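Speaker notes: The cable did it
Gomlow workshop day, afternoon slot, 20 minutes including questions

Opening (2 min)

Say who we are: Betstead, small shop, bench-top arms, mostly light handling. Say up front that no one was hurt. The fault cost us a gripper finger and most of November. I'm giving this talk because we looked in the wrong place for a long time and I think other people with small arms will do the same.

Ask for hands: who runs two arms over one shared work area? Who has a written rule for what happens when one of them drops off the bus?

The cell (3 min)

We call it Pullari. Two arms side by side on one aluminum rail, walls on three sides, open at the front where the operator stands. Each arm has its own cable and its own board under the rail. Nothing is shared between them except the power switch and the program.

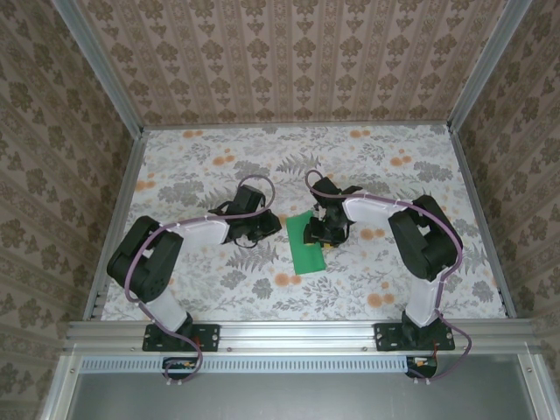 The job is simple. Both arms come in toward the middle, one holds, the other works the part, both back off. The grippers spend most of a cycle close together. Keep that in mind, because every problem in this talk comes from one arm stopping while the other one does not.

What happened (4 min)

Cycle 2,655 of a long run. The right arm stopped reporting position. The program kept the last value it had and treated it as current. The left arm carried on with its move and pushed into the right gripper. One finger bent. The operator hit the stop.

Read out the log line by line here. Don't rush it. Point out that there is no error in the log at the time of contact. The first error comes later, when the left arm's motor went over its load limit.

Then say what we did next, which was wrong. We reset it, homed both arms, ran 100 cycles clean, and put it back in service. It failed again that evening.

Where we looked first (3 min)

Software. We rolled back the last update. No change.
Power supply. Swapped it. No change.
Servo at the wrist. Replaced it, and it ran fine for 4 days, so we told everyone it was fixed. It was not fixed. Moving the cable to change the servo had put the bad wire back in contact for a while.

Admit that the third one was my call.

What it was (3 min)

A broken conductor inside the cable jacket, near a tie at the elbow. The jacket looked fine. The tie was pulled tight and the cable bent at that same point on every cycle. With the arm stretched out, the wire opened. With the arm folded for service, it closed, so every bench test passed.

We found it by holding the arm in its working pose with the program stopped and flexing the cable by hand while watching the readout. Ten minutes of work. Pause for groans.

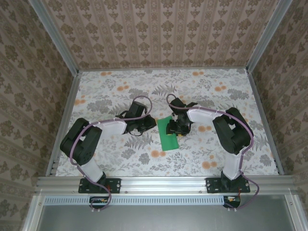
What we changed (3 min)

Stale position data now stops both arms. If either one misses its update, neither moves.
Ties near a joint are left loose enough to let the cable slide.
Cables are flex tested in the working pose before a long run.
No reset after a contact until a second person has read the log.
The Hrynyshyn checklist, which we already had in a drawer, is now on the wall by the switch. It had a line about cable strain in it the whole time.

Still open (1 min)

We don't have a good number for cable life. We swap on a schedule and the schedule is a guess. If anyone in the room has real data, ask them to find me at the break.

Questions

Likely one: why not hardware limits on the motors? We have them. They are set for the load of the part, and a finger bends before they trip.
Likely two: did the stop button work? Yes. It cut power to both arms, and the arms sagged, so keep hands out from under them until they settle.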